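# About Cikard

Cikard is a housekeeping and room-turnover contractor for worker hostels, student residences and long-stay guest houses. We employ 80 people across three depots. We also develop the automated equipment our crews use, and this second part of the business is the subject of most of the inquiries we receive, so the page deals with it at some length.

## What we do

A standard contract covers bed making, floor cleaning, waste collection, linen exchange and reporting of faults. Rooms are occupied during most of our visits. Residents' belongings stay where they are, and the crew works between them. This is the main technical difference between our work and hotel turnover, where the room is empty and the layout repeats from door to door.

We currently service 758 rooms. The rooms differ in floor area, furniture and amount of storage. In many of them the usable floor is a narrow strip beside the bed.

## Automation at Cikard

The automation group started with linen carts. Pellus, our first product, is a powered cart that follows a crew along a corridor and returns to the linen room when its load sensor reads full. Before Pellus, each crew had one person assigned to hauling. That position no longer exists. The people who held it were retrained as room attendants or moved to the linen room, at the same pay grade or above.

Sowah is the scheduling system. It receives room status from the attendants' handsets and orders the next visits. Supervisors used to build the route sheet by hand before the 6 a.m. start. They now review a proposed sheet and change it where needed. Attendants can reject an assignment from the handset, with or without a stated reason, and the rejection is not counted against them in any review.

Plidar is the manipulation project and is still in development. Its object is to teach two-finger grippers to handle the small tasks of a room visit: picking up wrappers and paper, emptying a small bin, lifting a blanket edge clear of the floor. The training data is recorded by our own attendants, who carry out tasks with hand-held grippers of the same geometry as the robot's. No robot is operated in a resident's room at present.

## How the recording work is organized

Recording is paid work, done inside the normal shift. A recording shift has the same length as a cleaning shift and carries a supplement. Participation is voluntary and can be ended at any time without loss of cleaning hours.

The first protocol asked each operator to complete 50 recordings per shift. Operators reported wrist fatigue in the second half of the shift, and the quality of the recordings fell in the same period. The quota was withdrawn. The present protocol sets a time limit on continuous gripper use, followed by a change of task, and accepts whatever number of recordings results.

Operators also changed the task list. The engineering group had specified a cleared room with single objects on an open floor. Attendants objected that they had never been sent to such a room. Of the 29 tasks now in the protocol, most were proposed or rewritten by the people who perform them. Work next to beds was moved up the list on their advice, as was the handling of light packaging, which deforms when gripped and is easily missed against a pale surface.

Residents are asked for written consent before any recording in their room. Consent covers one visit. Documents, screens and medication are out of scope, and an operator who encounters them in the working area stops the recording and deletes it on the handset.
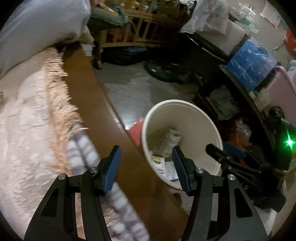
*Plidar recording: hand-held grippers at a nearly empty bin beside what appears to be a bed.*

## What changes for our staff

We publish the following because applicants ask and because the answers have changed over time.

- **Headcount.** The number of room attendants has not been reduced since Pellus was introduced. The number of supervisors has been reduced by two, through retirement.
- **Pay.** Attendants certified for gripper recording move up one grade. The certification takes four shifts.
- **Physical load.** Cart hauling is gone. Bending and kneeling at floor level remain, and Plidar has had no effect on them so far.
- **Monitoring.** Handset data is used for routing and billing. Recordings are used for training the manipulation system. Neither is used to rate individual speed. This is written into the staff agreement, which was last renewed in June.
- **Skills.** Several attendants now work part of the week as annotators, marking the start and end of each grasp and flagging failed attempts. Annotation is done seated, at the depot, and is open to staff on restricted duties.

Some problems are unresolved. Annotators find the work monotonous in blocks longer than two hours. Sowah still underestimates the time needed for heavily furnished rooms, and supervisors correct these by hand. Attendants who do not wish to use grippers have fewer routes to a higher grade than those who do, and the staff council has asked for a second path. A proposal based on linen-room qualifications is under discussion.

## Depots and equipment

All three depots have a linen room, a charging bay for Pellus carts and a bench for gripper maintenance. Finger pads are inspected at the end of each recording shift and replaced when the ribbing is worn. Pivot pins are checked weekly. The main depot also has two practice rooms with beds, shelving and used household items, where new operators train before working on site.

## Working with us

Building operators can request a service quotation through the contracts office. A floor plan and an approximate room count are sufficient for a first estimate. Pellus carts are available to other contractors on lease. Sowah is licensed only together with the carts, and Plidar is not for sale.

Applications for room attendant positions are accepted all year. No technical background is required. Gripper certification is offered after the probation period.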